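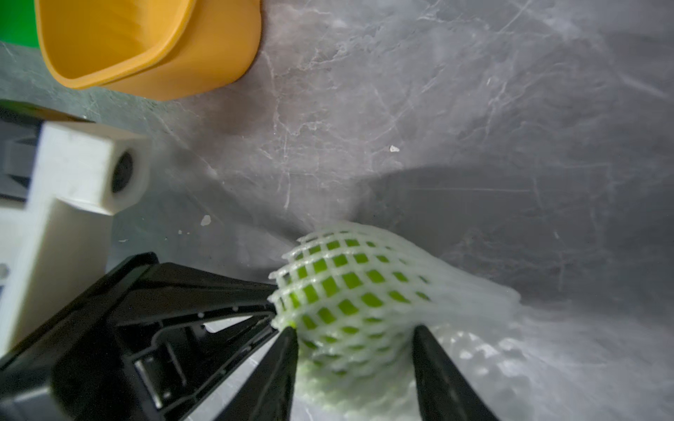

4.2 The open day as an uncontrolled experiment

The evaluation in Section 4.1 was run under conditions we chose. The open day at Poltton was run under conditions chosen by the events office, which had put us between the coffee and the only restroom on the floor. Over one Saturday, 120 visitors stopped at the Flokis table long enough to be handed a comment card, and 100 of them gave it back with something written on it. The other cards may have gone home as souvenirs.

We had planned a short talk followed by a demonstration of the arm handling fruit. The talk survived two sessions. Most visitors walked straight past the speaker to the table, and by late morning the speaker had given up and was handing out pencils. From then on the demonstration ran without commentary unless someone asked a question. We kept this arrangement for the rest of the day and treat it here as the main condition, although it was adopted out of fatigue.

Each visitor was asked to write down, before watching, which part of the task they expected to be hardest for the robot, and after watching, which part looked hardest. The wording was left open. Our own prediction, recorded the evening before, was that visitors would name recognition: finding the right thing among other things on a cluttered table. Three years of press coverage had led us to believe that the public thinks of robots mainly as eyes with opinions.

We were wrong about this. The commonest answer before watching was some version of "not squashing it." Recognition came a distant second, followed by "getting bored," which we coded as Other. After watching, many visitors moved from squashing to letting go, and several wrote at length about the waiting. The arm pauses before it closes its fingers, and again before it lifts. We had stopped noticing these pauses months ago. To a person standing with a paper cup in one hand they are evidently the main event.
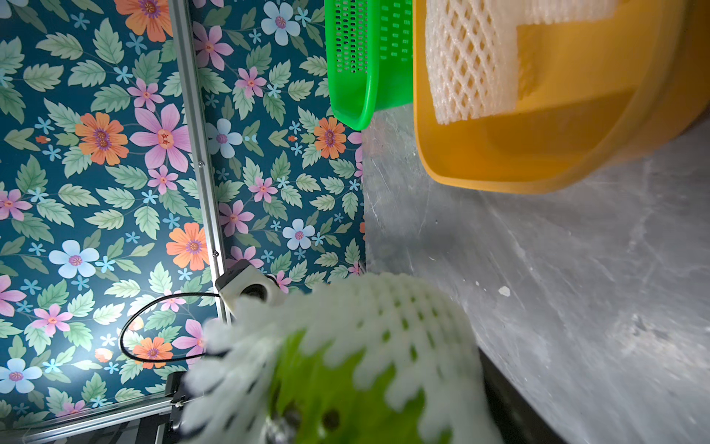 Visitors' idea of what counts as one object also differed from ours. In our task definition the item to be moved is a single thing with a single label, and the planner has no opinion about what it is wearing. Figure 2 shows the case that caused the most discussion: the gripper is holding a green fruit in a white foam net, while a second net sleeve lies in the yellow tub. A number of cards asked whether the robot knew that one of these had fruit in it and the other might be only packaging. It is a fair question. The policy carries no explicit notion of a wrapper and its contents, and our honest reply on the day was that we would have to look into it. One child was satisfied with this. The adults wanted a date.

The soft netting brought out a further split. Visitors who said they shopped at markets tended to call it protection and thought it made the robot's job easier. Those who worked with packaging of any kind called it a nuisance and thought the opposite. Both groups watched the same arm and left with their view confirmed. We note this because reviewers of an earlier draft asked whether a live demonstration changes minds. It changed ours, mostly about where to put the table.

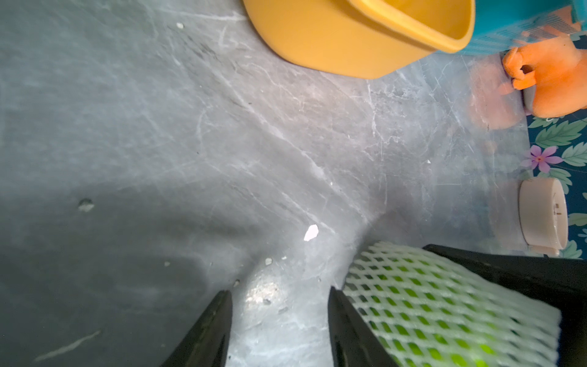 Ewan Fairweather objected, on both sides of his card and then in an email, that we had no business calling any of this a measurement. In his view people at an open day write whatever the person before them has just said out loud, and a stack of cards collected beside a coffee urn records the conversation in the line. He suggested sealed cards, or a curtain.

We accept the first half of this. Answers given in the same quarter of an hour did resemble one another, and at one point in the afternoon a whole run of cards used the word "squidgy." We have therefore left out significance tests and report only the order of the answers. The curtain was discussed and rejected on grounds of cost.

For the next open day, in February, cards will be filled in at a separate desk before visitors reach the robot. The talk has been dropped from the program. The pencils will be attached with string.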